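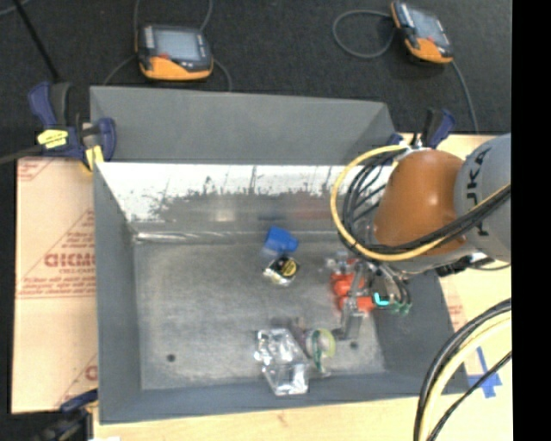
By the Elter Press Desk, 6 Jul 2022

NIRPORT — A rare toad thought lost from the lower Elter valley has been found breeding again, the Orellana Wetland Trust said today. Field crews confirmed 255 adults across two ponds. Last count, before the dry years: 70.

The Plilar toad is listed as endangered in the state. Small range, shallow water, bad luck with roads. It was last seen in the lower valley 20 years ago and most people had given up on it.

Crews started night surveys in March. Calls were heard the first week, egg strings soon after. All of the animals were measured, swabbed and put back the same night. Swabs so far clean for chytrid fungus. More results to come.

"We expected a handful," the Trust said in a statment. "We are very happy and also very busy."

What happens next:

Both ponds stay closed to the public through the fall. Fencing goes up along 100 yards of the Nirport road before the young toads start to move. A second survey is set for next spring, upper valley included — funding for that part still pending.

The Trust is not asking for a change in the listing at this time. One good season is one good season. Range is still small and both ponds drop fast in a dry summer.

Residents who see a toad should leave it where it is and report the location to the Trust office in Nirport. Photos help. Please do not move eggs or tadpoles to backyard ponds, this is agianst state rules.

Maps of the closed area are at the office and the Nirport library.

Media contact: Orellana Wetland Trust, press desk, Nirport. Weekdays only.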